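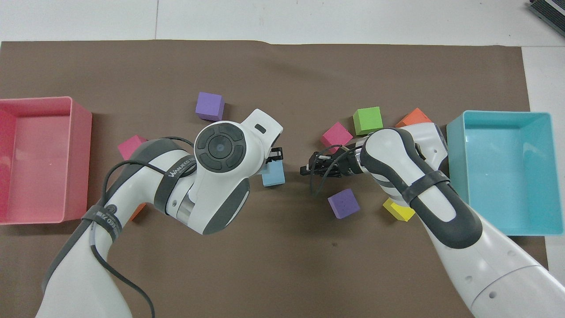 Grímur Grímsdóttir has run the toy library in Proltthorpe for six years, and if you ask how it works you had better have time for a cup of coffee and probably a second. I stopped by at nine in the morning one day in July, meaning to stay an hour, and left after lunch with a bag of wooden train track I hadn't known I needed.

We sat down in the back room, where the returned toys get sorted before they go out again. "People think the work is lending," Grímur told me, pushing a plate of crackers my way. "The lending takes a minute. You write the name down and off they go, happy as anything. It's when the things come home that the real fun starts!"

Foam cubes are the great favorite, and have been from the beginning. They're soft, they're light, they come in cheerful colors, and a toddler can throw one across a living room without anyone getting cross. They also come back mixed up with every other kind of toy in the house. "I had a bag returned once with half a sandwich in it," said Grímur, "and a very nice letter apologizing for something else entirely."

The sorting starts with brown paper. A big sheet goes down over the white table, nearly the whole width of it, and the cubes get tipped out on top. I asked why paper, when a tablecloth would surely lie flatter.

"Oh, we had a cloth," Grímur said. "My aunt's, with a fringe. The fringe got into everything, and then somebody had to wash it, and that somebody was me. Paper I can just roll up. It gets a bit wavy along the edge after a while and I don't mind that at all. And you can see the colors so well against it, don't you think? On the bare white table the pale ones used to hide from me."

Then there are the bins, a pinkish red one on the left and a light teal one on the right. Red is for cubes that need a wash or a closer look, teal is for the ones ready to go back on the shelf. It took a while to settle on this. For the first year both bins were the same gray, and Ingvar Hviid, who comes in to help with the sorting, put a whole afternoon's worth of clean cubes in with the sticky ones.

"I did it twice," Ingvar called over from the doorway, where he had been listening with his coat on. "The second time I was already talking about how I'd never do it again."

He is the one who worked out the present order of things: spread the cubes apart first, so that no two are touching, and only then start picking. He likes to begin at the edges and come inward. Grímur starts wherever the eye lands, and they have been arguing about it, very pleasantly, for the past three winters. Bach is usually on the radio while they do.

A full return can run to some 100 cubes, and on a busy day there may be four returns waiting. I wondered aloud whether it ever got dull.

"Never with the cubes," said Grímur. "Puzzles, yes. I can't love a puzzle with a piece gone. But if a cube goes missing you simply have fewer cubes, and the children build something a little shorter."

Before I left, Ingvar showed me the train track, still in its bag, and asked whether I knew anyone with a long hallway. I said I might.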